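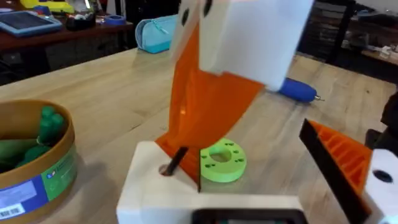
Wrist cam view, gripper over the bench, green ring on the table

Forum > Arms and grippers > Setup and maintenance
Thread: Orange fingers, black strip lifting, and where do you set the closing force?

benchleg
Posted 13th November
We have one arm on a wooden bench, home-built gripper with printed orange fingers. It picks small printed parts for a sorting job, green caps mostly, which live in the cardboard tub you can see on the left. The ring is one of the other parts it has to handle.

The trouble is the black grip strip on the finger. It starts to lift at the tip after 300 cycles or so on a bad week and 900 on a good one. Once the tip lifts, the cap sits crooked in the grip and gets dropped short of the tray. I have been re-gluing with contact adhesive and it holds for a while.

Questions are what people use for the strip, and whether I should be looking at closing force first. Controller is a Durkard, the small one. Force is set to 700 in its own units, whatever those are.

Durkard_user
What is the strip? Rubber sheet, foam, tape? It makes a difference to the glue.

benchleg
Neoprene sheet, 2 mm, cut with a knife. Sorry, should have put that in.

padsaw
Contact adhesive on neoprene is fine. Contact adhesive on printed plastic with layer lines is not so fine. You are gluing to the tops of the ridges. Sand the face flat, wipe with IPA, let it dry properly, then glue both sides and wait until it is dull before you press it together. Clamp overnight.

Also round off the end of the strip. A square corner at the tip is the first thing that catches.

kettle_and_crimp
I would go the other way and stop gluing. Cut a shallow slot down each long side of the finger face and let the strip sit in it, then wrap it over the tip and trap it under a screw at the back. Ours are done like that and a strip change takes less time than making tea. The file is easy to alter if you drew the finger yourself.

padsaw
A slot in a ribbed finger weakens exactly the wall that needs to bend evenly. I tried it on fingers with the same sort of lattice and two split along the slot. Glue is better on these.

kettle_and_crimp
Depends how thick you print the wall. Ours have not split.

padsaw
What do yours pick up?

kettle_and_crimp
Soap bars.

padsaw
Right, so nothing with an edge on it.

Durkard_user
On the force. 700 on the small Durkard is high for a printed part. The number is a motor current limit and not a force at the tip, so it means something different on every gripper. Take it down in small steps until parts start to slip, then go back up one step. Do it with the worst part you have, not a nice clean one. And do it again whenever you change the strip, as new neoprene grips better than old.

If the fingers are bending a lot when they close, the strip is being stretched along its length every cycle. That would lift the end whatever glue you used.

benchleg
They do bend a fair bit. I thought that was what they were for.

Durkard_user
It is, up to a point. They should wrap the part and stop. If they carry on closing after that you are just working the glue.

trayreturn
Slightly off to the side but what is the big clear orange plate on the white block? Is that a guard?

benchleg
Acrylic plate, cut here. It is fixed to the block and comes down nearly to the table. The pointed end is for nudging caps apart when two of them stick together. Came off a Troltach drawing originally but I changed the curve on the side.

trayreturn
Does it not crack? Acrylic at a point like that would worry me. I would use polycarbonate.

benchleg
Chipped one so far. I cut several at once so it is not a big job to swap.

padsaw
Polycarbonate also scratches if you look at it, but it will bend before it breaks. For something that pokes at parts I would agree with trayreturn.

kettle_and_crimp
Is that thin black rod meant to be up against the plate? If it is there during normal running I would check the clearance at the bottom of the stroke.

benchleg
The rod sits in the hole in the white base block, it is a feeler. I use it for setting the height of the plate. It comes out before the arm runs a job.

kettle_and_crimp
Fine. I would tie something bright to it. We left a setting pin in once at Prirberg and it bent a finger mount.

benchleg
Will do.

shelfbracket
Coming back to the strip. Charvát sell a self-adhesive urethane sheet which we swapped to in March. It is dearer than neoprene and the first batch went on badly as I had not cleaned the fingers. Since then we have changed strips once. You still need to sand the layer lines down as padsaw says.

padsaw
How does it do on dusty parts?

shelfbracket
Not as well. Needs a wipe every morning with a damp cloth. If you skip that the grip goes off by the afternoon.

benchleg
We trim the caps at the same bench with a rotary tool so there is always dust. Might be an argument for staying with neoprene.

Durkard_user
It is an argument for trimming somewhere else. Printed plastic dust gets in the finger pivots too. Pull the housing and have a look, you may find half your bending is one side moving stiffly. If one finger arrives late the other one pushes the part across the strip, and there goes your tip.

benchleg
Had the housing off last night. Left pivot was packed with green dust, right one was cleaner. Brushed both out, no oil, put it back together. Sanded both finger faces, new neoprene with the corners rounded, glued and clamped overnight.

Force is now well down from where it was. Caps hold. The ring slips if it is picked by the outside edge, so I have given it a separate setting and left the caps on the low one.

kettle_and_crimp
Does the Durkard let you store a setting per part?

benchleg
Yes, in the job file. It does not show on the front panel, so I have written it on tape on the lid.

padsaw
Post the cycle count when the strip goes.

benchleg
OK. Trimming has moved to the other table for now. I have ordered a small piece of the Charvát sheet as well and will put it on the spare pair of fingers.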